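Prikska Books to publish The Understudy's Lodger by Juniper Dvorak

For release 28th July

Prikska Books has bought a second novel from Juniper Dvorak, whose first sold well enough to be spoken of kindly in the office and badly enough that she still takes the bus. The Understudy's Lodger will come out next June in hardback and ebook, with an audiobook to follow once the author and the publisher agree on how to pronounce the town.

The town is Istitz, a spa resort that has mislaid its spa. Into it comes Dalva, a retired prompter who rents a room above the theatre from an actress who has been understudying the same part for 21 years. The leading lady has never missed a night. Then, on page 12, she does.
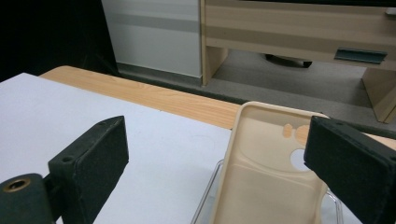

What follows is part romance, part mystery and in large part an argument about soup. Readers of the first book will be relieved to hear that there is a dog, and more relieved to hear that it lives.

Heloísa Guerra, fiction editor at Prikska, bought the book after reading it overnight in one sitting. "I had meant to read a chapter and go to bed," she said. "I was short-tempered with everyone the next day and I blame Juniper entirely. We have asked her to cut one of the weddings. She has agreed to think about it, and I have worked with her long enough to know what that means."

Dvorak wrote the novel in 7 drafts, of which she describes 5 as "practice". She has supplied the following statement, which we print in full because she asked us to.

"I am very happy to be back with Prikska, who let me keep the semicolons. People ask whether the lodger is based on anybody. She is based on three people, all of whom have been told she is based on one of the others."
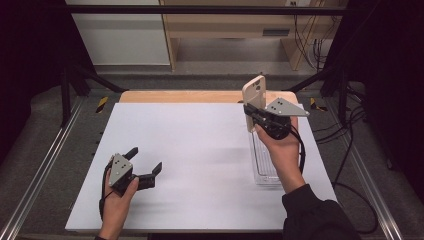 The plot, for those who like some warning, turns on a prop that goes missing between the matinée and the evening performance. Dvorak is fond of objects and gives them more patience than she gives her men. A whole chapter is told through hands: who is holding what, who has put it down, who has picked it up again. Anyone who has stood at a pale wooden table with something in each hand and wished for a third will know how the stage manager feels by the end of it. The stage manager, incidentally, is the best thing in the book, and the author would like it known that she cannot have a spin-off.

The jacket is by Wagner Lins, who was sent the manuscript and a list of things not to put on the cover. The list included curtains, masks, a woman seen from behind and any kind of teacup. He has drawn a staircase. Everybody likes the staircase.

Proofs will be ready in the autumn. Reviewers and book bloggers who would like one should write to Ivone Dantas in publicity, giving a postal address and saying whether they read the first novel. It is not a test, although she does remember.
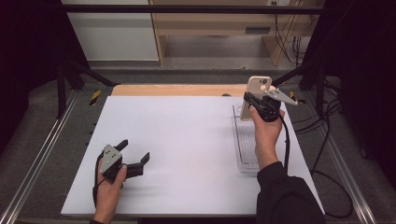 Booksellers may order through Villaseñor Distribution from the same date. Signed bookplates will be offered to independent shops while the author's wrist holds out.

Juniper Dvorak was a box office assistant, a piano teacher and, for one winter, an unconvincing ice rink steward before she took up fiction. She is at work on a third novel and would prefer not to be asked about it.

Prikska Books publishes novels, a few memoirs and one cookery book it has never managed to explain.

Press contact: Ivone Dantas, Publicity, Prikska Books

Ends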